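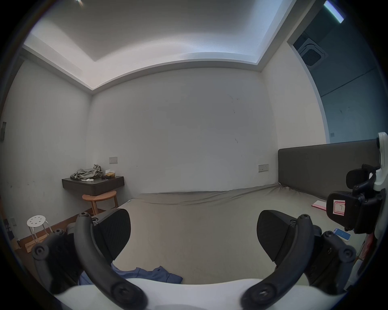
When does a brake fluid change count as finished? When every calliper runs clear fluid with no bubbles, the pedal holds firm with the engine running, and the reservoir sits at the MAX line with the cap dry and tight.

Slide 2 - What the talk covers
Hydraulic disc systems on light vans and cars. Drum rear axles get one slide near the end. Nothing on air brakes. Questions at the break, except safety points, which can be raised at any time.

Slide 3 - Why fluid ages
Glycol fluid takes up water through the hoses and the reservoir vent. Water lowers the boiling point. Read out dry and wet boiling points from the tin on the bench, and have the room find the same two figures in the handbook for their own vehicle. Change interval is 2 years unless the maker gives a shorter one. Mileage does not come into it. A van that stands in the yard all winter still needs the change.

Slide 4 - Grades
DOT 3, DOT 4 and DOT 5.1 are glycol based. DOT 5 is silicone based and must not be mixed with them. Low-viscosity DOT 4 is specified on many vehicles with stability control. Ordinary DOT 4 in those systems slows the valve block when cold. Check the cap and the handbook, and if they disagree go by the handbook. (The Clurkby depot had two vans with caps swapped between them. Tell this one if time allows.)

Slide 5 - Testing before changing
Pen testers measure conductivity and are a rough screen only. The boiling tester on the Arkero bench is the one to trust. Take the sample from a calliper if possible, as the reservoir usually reads better than the rest of the system. Write the reading on the job card before opening anything else.

Slide 6 - Preparation
Vehicle level, wheels chocked, on stands or a two-post lift. Wheels off. Wire-brush round each bleed nipple and apply penetrating oil. Ring spanner, six-sided. No open-ended spanners on nipples. If a nipple will not move with reasonable force, stop and report it. Allow 40 minutes for penetrating oil on a badly rusted one before the second attempt.
Cover the wing. Fluid strips paint. Rinse any spill with plenty of water straight away.

Slide 7 - Order of work
Older systems with a plain front-rear split: furthest wheel from the master cylinder first, nearest last. Diagonal split systems vary, and some makers want left front first. Look it up each time. The Utov chart on the wall is correct for the fleet vehicles but has not been extended to the two newest vans.

Slide 8 - Pressure bleeding
Draw old fluid out of the reservoir down to just above the ports. Do not uncover the ports. Fill with new fluid. Fit the adaptor and bring pressure up slowly, no higher than the handbook figure. Check the adaptor for leaks before going under the vehicle.
Catch bottle on the nipple, clear hose, end of the hose below the fluid surface. Open half a turn. Run 100 ml minimum per corner, more if it is still dark. Close the nipple while fluid is still flowing. Torque to the handbook figure and refit the dust cap.

Slide 9 - Two-person bleeding
Only where the pressure kit will not fit. Block of wood under the pedal so that it cannot travel its full stroke - the lower bore of an old master cylinder can be ridged and will cut the seals. Pedal down, nipple open, nipple closed, pedal up. Call each step aloud. Top up after every fifth stroke.

Slide 10 - Clutch, ABS and drums
Many clutches share the reservoir. Bleed the clutch last. If the ABS unit has been opened or run dry, the scan tool routine is required, followed by a second full bleed. Demonstrate with the Chornovol reader, menu 11. Battery charger connected throughout, as the pump draws a heavy current.
Rear drums: adjust the shoes before bleeding. Badly adjusted shoes give a long pedal that no amount of bleeding will cure.

Slide 11 - Final checks
Release pressure before removing the adaptor. Set the level. Engine on, firm push on the pedal, hold for one minute. A sinking pedal means a leak, internal or external. Look at all nipples with the pedal held. Wheels on and torqued. Low-speed brake test in the yard before the road.

Slide 12 - Waste
Old brake fluid goes in its own drum and never in with engine oil. Part-used tins are dated when opened and not kept for the next job. Hand out the Tuesday rota for bench practice here.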